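Club refuses to sign my release, can I still play after the window?
Football (soccer) > Amateur and Sunday leagues
Posted by Doder, 13 Feb 2020

I play left back for an amateur side, Jindenent, in a regional league. I signed a one-season registration form in the summer. In October I told the manager I wanted to move to Purko, who play in the same league one division down and train ten minutes from my house. He said fine, but not until they had found cover for me. They found cover before Christmas and he has still not signed the release.
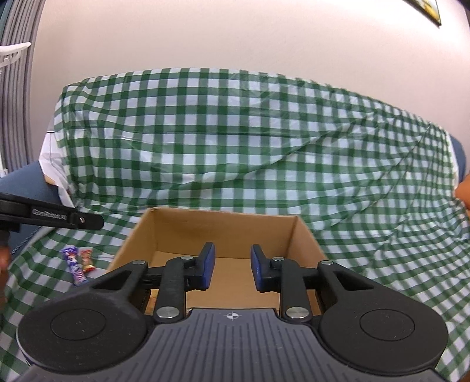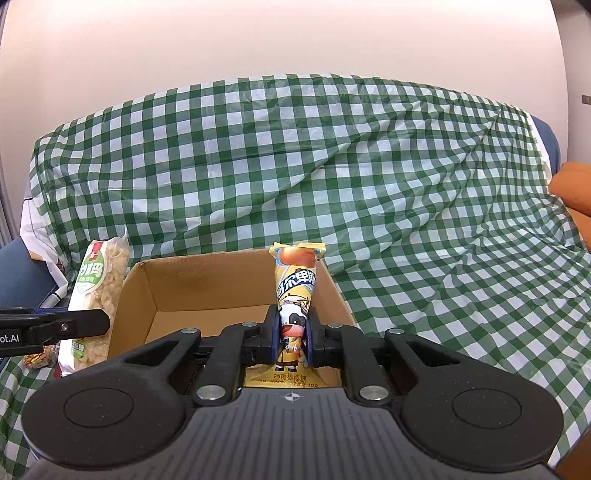 Since I asked again in January I have been left out of the last 7 match squads. I have not refused to play. I turn up for training and I paid my dues in full, $142 for the season. The club secretary now says I owe a "development fee" and that the form will be signed when it is paid. I can't find any such fee in what I signed. The league's transfer window closes in 26 days.

What I want to know:
Can an amateur club hold on to a player like this?
Do I have to pay the fee?
If the window closes, am I stuck until next season?

I don't have a contract and I have never been paid, apart from gas money twice for long away games.

Baranauskienė
I was a registration secretary for a league for several years. Rules differ from one league to another, so read yours first. The general picture in amateur leagues is like this.

A registration form is different from a contract. It says which club you are eligible to play for. In most leagues the old club can object to a transfer only on a short list of grounds. The usual ones are unpaid dues, unreturned kit, and an unserved suspension. "We might need him" is normally not on the list.

What I would do, in this order:

Get the league handbook and find the section on transfers. It is often near the back, after the part about fixtures. Look for the number of days a club has to answer a transfer request. In my league it was seven. If they did not answer, the transfer went through without them.

Ask Purko to send the request. In many leagues it has to come from the new club on the league form, and a player asking his manager in person does not count for anything. If all you have done so far is talk to your manager, the clock may never have started. This is the most common mistake I saw.

Write to your club secretary and ask for the fee in writing, with the rule it is based on. Attach proof that you paid your dues. Return any kit you still have and get a receipt for it, even if it is only a text message.

If they still object, appeal to the league. There is usually a small deposit, and you get it back if you win. What generally matters is the date the request was received, so an appeal that is heard after the window closes can still go your way. Check that in your handbook too.

On the fee, I would not pay it before you see it in writing. Some leagues do allow compensation for youth players moving clubs. I never saw it applied to an adult on a one-season form.

On the gas money, I would not worry, but mention it if the league asks. Travel expenses are normally allowed for amateurs.

Keep going to training in the meantime. If you stop, they can say you walked out, and a few leagues treat that as a disciplinary matter.

halfway_line
Just pay it and go if it's small. Life is too short. Our club did the same thing to a goalkeeper and he sat out the rest of the season over 30 bucks. He was right and he still didn't play.

Also once they sign, take a photo of the form.

wet_pitch_again
Agree with most of the first reply but check if your league lets you move between two clubs in the same league in the second half of the season. Ours doesn't. You can go to a different league any time, but inside the league you are fixed after New Year unless your club folds. It was a rule brought in to stop teams loading up for the cup.

If yours has that rule then the release form doesn't help you and you would be better off asking your manager for games. Being left out of the squad isn't something you can appeal anywhere I know of. He can pick who he wants.

Doder
Thanks. I looked and Purko never sent anything, they were waiting for me. They are sending the form tonight. No rule about the second half of the season that I can find, but I only have last year's handbook, so I have asked the league for the new one.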